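Search this journal
Enter keywords or author Go

November
Ayana Kumsa, Mesfin Gidey and Hendrik Mokoena

4. Kitchen trials in simulation

4.1 Why counter clearing

Clearing a worktop is a chore most people do without thinking, and it is still a poor fit for a single arm. The items differ in shape and firmness, they stand close together, and some of them should not be moved at all. We chose it as our main test because the Dakent benchmark, used in Section 3, has only boxes and tins on a bare table.

4.2 Set-up

All trials were run in the Flornley simulator. Each episode places a white arm at a kitchen counter dressed with food, houseplants and other household objects. The policy is given one short instruction naming an item and where it should go. An episode ends when the item is released or when 300 steps have passed. We ran 2156 episodes over 12 counter layouts. One further layout was dropped after Gidey found that its counter top was set at the wrong height.

4.3 Where the policy fails

Most failures happened before the fingers touched anything. The policy would pick a sensible grasp and then bring the forearm through a neighbouring object on the way down. Plants were the worst case. Leaves reach well beyond the pot, and the planner we took from the Skornberg system treats each plant as an upright cylinder.

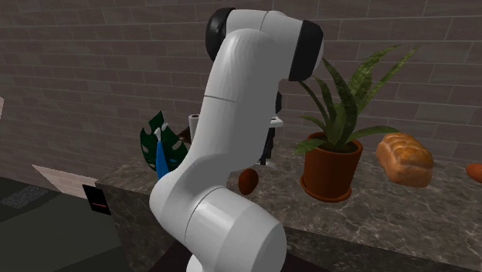
Figure 6. Simulated counter layout with the arm in front of a marble worktop. A snake plant in a terracotta pot and a loaf of bread stand on the right half of the counter.

Small rounded items gave a second kind of trouble. They rolled when pinched off centre, and the policy rarely tried again from a different side. Bread was easier to hold, although our loaf is a rigid body and a real one would squash. We therefore make no claim about soft food.

On these results we would not put the policy in a home kitchen. It may be good enough for a shop-floor bench where the parts are known and kept apart, and Section 5 takes up that case.

Comments (2)

Mihret Weldu
Did you try a mesh for the leaves in place of the cylinder? We did this at Hadgu and planning time went up by a factor of 11.

Feven Demissie
Could you post the layout files? I'd like to run the small items with a softer grip.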